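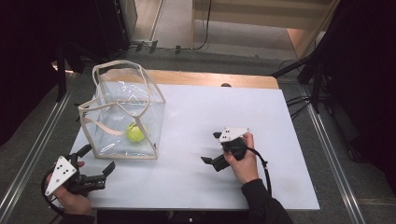

I've been a bad sleeper since grad school, so when a sleep study lands in my inbox I drop whatever I'm supposed to be doing and read it. The one that showed up this July kept me up past midnight (yes, I know), and I've been boring my family with it ever since.

It comes out of the Justusgate Cohort, a long-running health project that follows people who work at or retired from a group of shipyards and paper mills. The team, led by Saimi Ahonen, wanted to know whether going to bed at the same time every night has anything to do with blood pressure later on. Plenty of papers have looked at how long people sleep. Fewer have looked at when, and whether the "when" hops around from night to night.

They had 3388 adults to work with, all between 40 and 69 at the start, and none of them taking blood pressure medicine when they signed up. Everyone wore a wrist tracker for two weeks at the beginning and again every couple of years. Then the researchers followed them for 13 years, which is a heck of a long time to keep track of anybody!

Over those years 787 of them were diagnosed with high blood pressure. And the folks whose bedtimes bounced around the most, by more than 90 minutes on a typical week, were 29% more likely to be in that group than the folks who turned in within the same half hour every night. The gap got smaller when the team adjusted for weight, smoking, drinking, and how much people moved during the day, but it didn't go away. The 29% is the number after all that adjusting. Before it, the figure was 41%.

The part that made me sit up was that total sleep didn't explain it. People who got a solid seven and a half hours but got them at all different times still had the higher risk. I had been telling myself for years that a late Friday was fine as long as I slept in. Hmm.

I called Ahonen, who was very patient with me. I asked her straight out if I should panic about my own bedtime, and she laughed.

"No, please don't lie there worrying, that's worse," she said. "We see a pattern across thousands of people. It doesn't tell you what will happen to you, and it doesn't prove the bedtime did it."

She has a few ideas about what might be going on. Blood pressure normally dips at night, and the body seems to get ready for that dip on a schedule. If the schedule keeps moving, maybe the dip comes late, or isn't as deep. Her group has overnight cuff readings from 1000 of the participants and is working through those now, so there may be a better answer next year.

Arvo Manninen, a cardiologist who wasn't part of the study, was a bit cooler on it. He likes the trackers (asking people to remember their bedtimes is hopeless, he says) and he likes the long follow-up. What bugs him is shift work. A lot of the cohort worked nights at some point, and although the team left out anybody on a rotating shift at the start, people change jobs. "Some of those irregular sleepers may have been former night workers, and we already know that group has more trouble with blood pressure," he told me. He'd also like to see it repeated somewhere else, with more women. Only 38% of the people in this one were women.

Ahonen agrees about the women, by the way. She brought it up before I did.

There was one more thing buried way down in the tables. The link was strongest in people under 50, and in the over-60s it was weak enough that it could have been chance. I asked if that meant retirees were off the hook and got a careful "we can't say that." Fewer of the older participants had irregular bedtimes in the first place, so there wasn't much to compare.

Naps were looked at too, and came out as a wash. I was relieved, I love a nap.

So what do you do with this if you're a regular person with a dog and a job and a phone? Manninen's advice was pretty plain. Get your blood pressure checked, take the medicine if you've been given medicine, go easy on the salt, walk. Bedtime comes after those on his list. But he did say that if a patient asks, he tells them to pick a time they can stick to on most nights, weekends included, and let the odd late evening go. If you snore heavily or wake up gasping, he wants you to talk to your doctor about that first, as sleep apnea is a well known cause of high blood pressure and it can be treated.

Celeste Barrientos, a nurse who runs a blood pressure clinic and has done it long enough to have heard every excuse, told me most of her patients go for the bedtime idea more readily than they go for cutting out chips. "It's free, and they feel better in the morning, so they keep it up," she said. She has them write down lights-out time next to their home readings, in the same notebook. No app needed.

I've been trying it for three weeks. My time is 10:45. I've hit it on maybe two nights out of three, and the misses were a wedding, a plumbing problem, and one very good mystery novel. My readings haven't budged so far, and Ahonen says three weeks is nowhere near long enough to expect them to.

The overnight cuff results should be out sometime next spring. I'll write those up when I get them, during the day if I can help it.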